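How to Sort Plastic Bottles for Drop-Off
Posted by Sneha Tyagi

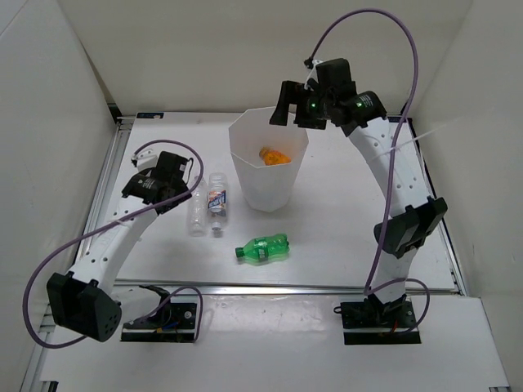 Four bottles to sort: the orange one is in the bin, and the green one and two clear ones are still on the table.

Our drop-off site on Iltcombe Road takes plastic bottles, but it wants them separated by color. Doing this at home saves a lot of standing around at the containers.

What you need
A light plastic bin with a wide opening
A table or counter you can wipe down
2 bags for the sorted bottles
A damp cloth

Step 1. Empty and rinse
Pour out what is left, add a little water, shake, and pour again. Soda and juice bottles need one rinse. Dish soap bottles may need 3. Let them drain upside down in the sink overnight.

Step 2. Lay them on their sides
Standing bottles fall over as soon as you reach past them. Lay them flat with some space between them so you can see the color of each one. Wipe up any drips.

Step 3. Pull out the solid colors
Orange, white and other bottles you can't see through go in the bin first. Once they're out of the way, the rest is quick.

Step 4. Split clear from tinted
Clear bottles go in one bag. Green and blue see-through bottles go in the other. Go by the plastic and ignore the label – a clear bottle with a bright label is still clear.

Step 5. Caps and labels
Our site wants caps left on and doesn't care about labels. Yours may be different, so check the sign. If you do take labels off, cut them with scissors along the glue line.

Step 6. Load the car
Tie the bags loosely and put the bin in last. Empty it at the mixed plastics container and bring it home again.

Updated in February: the site now closes at 6.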